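**Rule 4: packets go back in the tin between runs?**

**poppy_rudd** wrote:
The Leko group wants one reset rule for hand-held gripper work. My draft: open the fingers fully, approach from the front, and put every packet back in the tin before the next run. Ten runs, then check the pads. 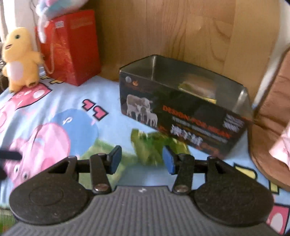

*Fingers open, green packet in front of the tin.*

**nirkosau72** wrote:
I don't agree with the full reset. If the packets always start in the tin you only learn one start. Ours stay where they land on the sheet for 50 runs, and we log the layout.

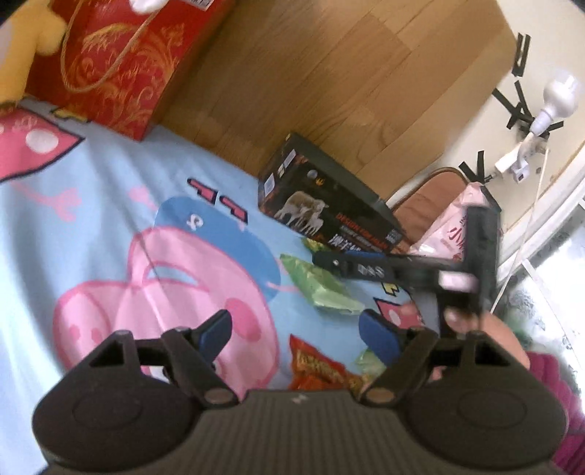
The other thing missing from the draft is spacing. With two operators on one bed, somebody has to have right of way. We say the tool already over a packet finishes, and the other one waits.

**poppy_rudd** wrote:
Fair on right of way, I'll add it. I still want the tin reset. Perić went through 333 runs in February and couldn't compare half of them.

**zirkov_b** wrote:
Do both. Reset to the tin for the baseline set, leave things out for the rest, and label which is which.

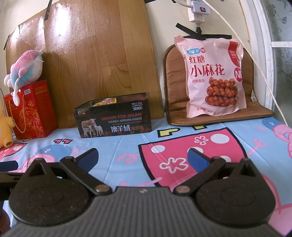

Last edited by zirkov_b on March 8, 2021

Whichever way it goes, the rule should say the lid stays off and the tin isn't moved mid-set. I'd also change "fully open" to a set width, as grippers differ.

**nirkosau72** wrote:
I can live with that if the baseline is kept to ten.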